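Cleltley Assisted Service Project
Progress report to the Cadwaladr Fund, period ending April
Prepared by Catrin Sayce, project lead

Summary

We completed 183 of the 200 snack-table runs planned for this period. The shortfall comes from a gripper fault on the left arm, which stopped work for most of a week. There were no injuries. The fault has been traced, a temporary fix is in place and the remaining runs have been moved into next period. We are not asking for more money.

The fault

On Wednesday at 2:20 p.m. the left gripper failed to release a cloth item at the end of a place task. The software logged the jaws as open when they were still closed. The arm then began its return move with the cloth in its grip and dragged a basket toward the table edge. Prys Gittins was at the operator's desk and pressed the emergency stop. The basket fell and a display stand was scratched.

When we went back through the logs we found 14 earlier runs with the same false open signal. In those cases the item slipped free by itself, so the runs had been marked as good. They have now been relabelled as failures and taken out of the success rate we gave you last time.

Cause

Rhiannon Eynon stripped the gripper down and found lint packed behind the left jaw. It was holding the position sensor off its seat. All but one of the affected runs used cloth. The right gripper was checked the same day and was clean, but it has handled very little fabric.

Our cleaning schedule was based on wrapped goods and bottles. We should have changed it when we added cloth items and we did not.

What we have changed

Both grippers are now brushed out at the start of each shift and checked again after every 20 cloth runs. The return move is held until motor current and jaw position agree. Cledwyn Yorath wrote this check and tested it over 74 runs with no false signals. It makes each cycle slightly slower.

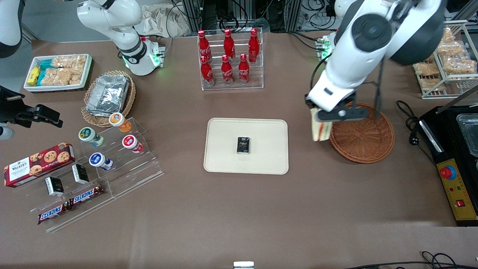 Left arm holding a cloth-like item over the round wicker basket, bottle rack behind.

Still open

The sealed jaw covers ordered from Genilholm have not arrived. Until they are fitted we will not run cloth tasks without an operator at the desk, so there will be no overnight cloth runs.

Tegwen Wogan is reviewing the stop procedure. The stop worked, but the restart steps on the wall sheet were out of date and the arm was powered up once before the table had been cleared. The sheet has been replaced.

The planned demonstration at Drustiston will go ahead with wrapped items and bottles only. We will send the revised success rate with the next claim.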